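**Dollwood packing tables: progress report to Leite**
October 5, 2019

The grant covered 96 packing stations, the covers for them, and a first run of cardboard boxes from Zikar. Most of the money has now been spent. What follows covers the tables and the boxes; the invoices went over separately.

Every table has a green cloth with a small yellow square marked on it. The square gives the packer a fixed spot to work from. We chose cloth over bare tabletops because small goods slide about less on it.

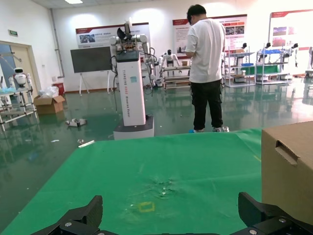
*Green table cover with the yellow square, box to the right.*

The cloths crease and need to be pulled straight often. They also get scuffed in the middle, where most of the handling is done. We had budgeted for one change of covers a year and now think it will be two. Clakus has quoted 590 for a full replacement set, delivered, and we would like to order before December.

The boxes are plain brown card with a cut-out hand hold. Zikar has delivered almost 2000 so far. We asked for the hand hold after the first batch, which came without one and was awkward to lift down from the table.

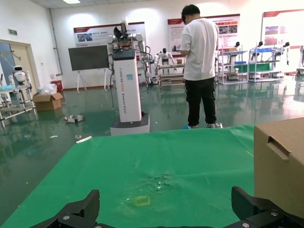

**Can the same box be used for returns?**
Only if the flaps are still flat and the hand holds haven't torn. We set torn boxes aside for recycling and don't tape them up.

Packing itself is steady. The box goes at the side of the table while the goods are being sorted, and is moved to the middle for filling. We tried keeping it in the middle throughout, but people were reaching over it for everything and the cloth bunched up underneath. 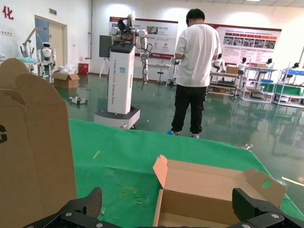 Storage is the weaker part. Flat boxes take up more wall space than we allowed for, and 4 pallets are still in the corridor — these need to move before the next delivery. We have asked Zikar to send smaller loads more often, and they have agreed in principle but not given dates.

Still to do: order the covers, clear the corridor, and agree the delivery dates with Zikar. We are not asking for any change to the overall grant.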